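12th April
posted by the Tingate bench
Print | E-mail

Basket day. Bench cleared, wiped down twice. Only the cream one out for now, the one with the diamond holes, the Kincaid lot are still in the carton. Labels half done - need more tape.

Checked the base for scratches under the overheads, hard to tell with the glare. Try agian with the side lamp.
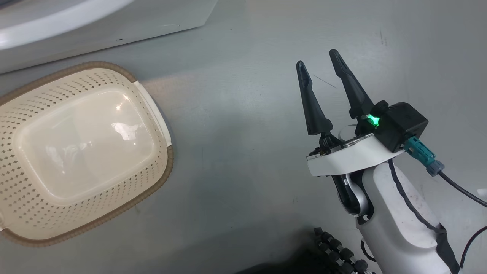 Derbridge reckons the holes are too small for quick rinsing and we should have gone with open slots. Maybe. Small parts would drop thru slots tho.

Order no. 846, 20 baskets. Chase the March invoice.

Comments (2)

slots all the way, sorry
keep the diamonds - my washers stay put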